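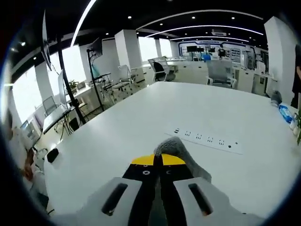

How I Plan a Walking Day in a Town I've Never Been To

I used to show up somewhere new with a list as long as my arm and come home with sore feet and no memory of lunch. These days I do it differently, and it takes me maybe an evening at the office after everyone else has gone home (sorry, boss).

Start with one thing you'd be sad to miss. Just one! For my June trip to Rasteddale it was the old mill path along the river. Put it on the map first and let everything else hang off it.

Next, draw a loop. I like a loop that comes back to the station, and I keep it under 20 kilometers even when I'm feeling brave. My friend Yhon Agudelo swears by straight lines and a bus back, which is fine until the bus doesn't come. Check the hills too. Rasteddale looked flat on my map and then there was a stairway with 121 steps in the middle of it, right after I'd eaten a very large pastry.

Now mark your stops. I want a bench or a café every hour or so, plus a public restroom before noon. Look up opening hours on the place's own page, and if they look old, call. I once walked clear across Chambi for a soup place that had closed the winter before.

Write the whole route on paper, street names and turns, in letters big enough to read while walking. I know, I know, phones. But mine died at 52 percent in the cold last year, and a folded sheet in the coat pocket got me back to the train.

Pack light: water, a snack, dry socks, a bit of cash. Change the socks at the halfway point even if your feet feel okay. Best habit I've picked up in years!

Last step is deciding what you'll skip. Go through the map and put a little x on the two stops you care about least. If it's past three and you're running behind, those go, no arguing with yourself on a street corner.

If you try this in Burine, start from the upper end of town and walk down toward the harbor. The bakery by the ferry steps sells out of the cheese rolls by ten.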